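# The Small White Oven, Bought Secondhand

When the housing office in Cuneck surveyed its single-room apartments last winter, 192 of them had no stove. Nearly all had a microwave. Many of those machines came with the apartment or from the resale shop on Kovdale Street, where a used one goes for 30 dollars and leaves the store without a manual.

I bought one there in August and have cooked on it since. The shop's advice was short: look at the door first. The door takes the most wear on any microwave, and it is the part that matters most for safety. Check the window for cracks and the dotted mesh for tears or burn marks. Run a finger around the molded border, where grease collects.
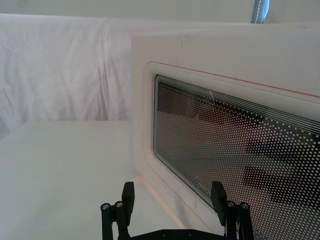 ## Hinges, latches and lamp

Open the door all the way and let go. It should stay put without sagging. Then look at the front of the oven beside the cavity, where the door hooks go in. Those slots need to be clean. A bit of dried rice in one of them can keep the door from closing properly, and an oven with a door that won't close shouldn't be used. 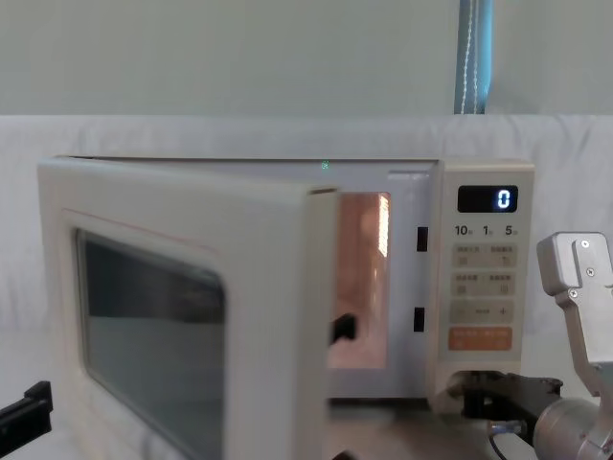 *A white microwave with the door open and the lamp lit. The two black latch slots are to the right of the cavity.*

For the inside, put a bowl of water and a spoonful of vinegar on the turntable, heat it for three minutes and leave the door shut for five more. Wipe the walls with a damp cloth. Take out the glass plate and wash it in the sink. The roller ring under it usually needs washing too.

## Where it sits

The best spot is a flat surface with some air around the oven. The Alumar Tenants' Kitchen, which runs a free cooking class in the old Roman Bakery, tells its students to leave four inches behind and a foot above.
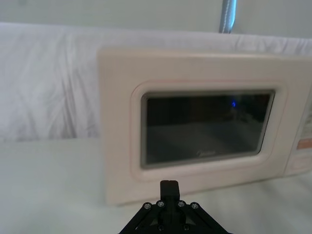 Cooking for one person takes less power than most people use. I reheat rice at medium with a wet paper towel over it, and soup at high in two short runs with a stir between. Eggs are the exception and have to be watched. A tinted window like the one on this cream-colored oven looks mostly black from across the table, so I stand close and stop at the first sign of puffing. Potatoes need six minutes, turned once.

The class works with 600-watt settings in all its recipes. Students with stronger ovens drop the power a step.

## Reading the buttons

Many of the ovens at the Kovdale shop have panels labeled in Chinese. They are easy to learn. The quick-time labels use ordinary numerals, so 10秒 is ten seconds, 1分 is one minute and 5分 is five. The button marked 微波火力 sets the power, and it often shares a key with 智能解冻, the defrost setting, which has a water drop next to it.
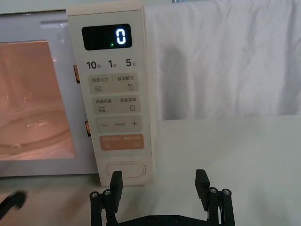
Masking tape and a pen take care of the rest. Write the English word small and stick it beside the key, so the original print stays readable. The class handed out 34 sheets of ready-made labels this fall and has more at the front desk.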